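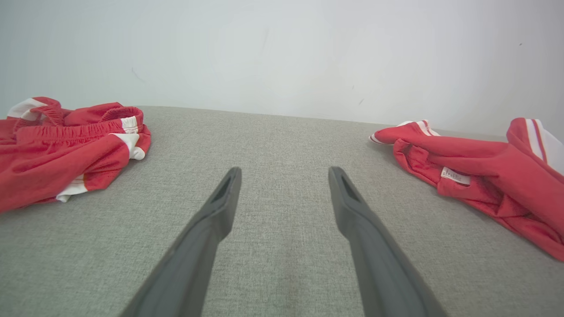

## 4. How families watched the sketches

We came to this part of the study expecting to write mostly about jokes, and we ended up writing a good deal about pauses. *Stollora* is a puppet and clay animation series, made by the small studio Pullard over two seasons, and its 135 sketches are very short by television standards. Some are over before a child has found a comfortable spot on the couch. We asked 30 families to watch a selection at home, in sittings of 45 minutes, and to talk as much or as little as they usually would.

### 4.1 Laughing before the joke

The thing that struck all of us when we first read through the notes was how early the laughter came. Children who had met the Lighthouse Goose once or twice began giggling at the creak of her door, well before she had said a word, and by the third or fourth sketch many parents were doing the same (one father wrote that he had held out until the soup sketch and then given up entirely). Lapiņa has suggested that a returning character in a sketch show works a little like a refrain in a song, and we find that a helpful way to think about it. The pleasure lies partly in knowing what is coming and partly in wondering how long the animators will make us wait for it.

Adults and children did part ways over the sketches without dialogue. The younger children tended to narrate these aloud, often giving the puppets voices of their own – and not always kind ones. Parents were more likely to go quiet, and several told us afterward that they had been looking at the clay itself, at the thumbprints and the slight wobble of a hat from one moment to the next. We had not asked about this in our first set of questions, and we are grateful to Agustina Henríquez for adding it to the second.

**Figure 1.** Red basketball jersey on light gray fabric, with a dark gray gripper, its two fingers together.

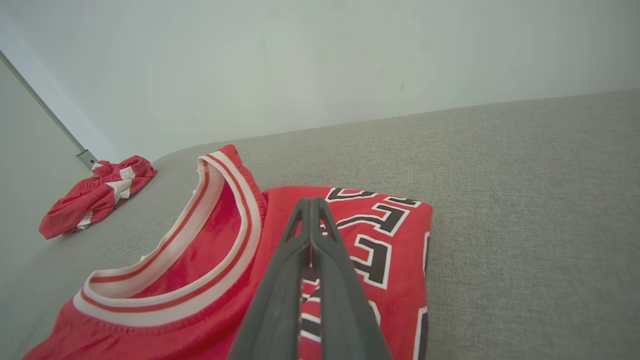
### 4.2 Favorites and the running order

It would be easy to suppose that the best-liked sketches were simply the funniest ones, but the families' own rankings make us cautious. "Ozoliņš Buys a Ladder" did very well when it followed one of the noisy musical numbers and rather poorly when it came first, although it is the same gentle piece of work either way. Kaimal and Mägi, who sorted the comments separately before comparing them, both marked this as the clearest pattern in the material. A slow sketch seems to need a loud neighbor.

We would add a small word of warning here. Our families chose to take part, and most of them already enjoyed animation of one kind or another, so their patience with the slower pieces may be greater than usual. The second season also leans more heavily on returning characters, and we take up that difference in Section 5.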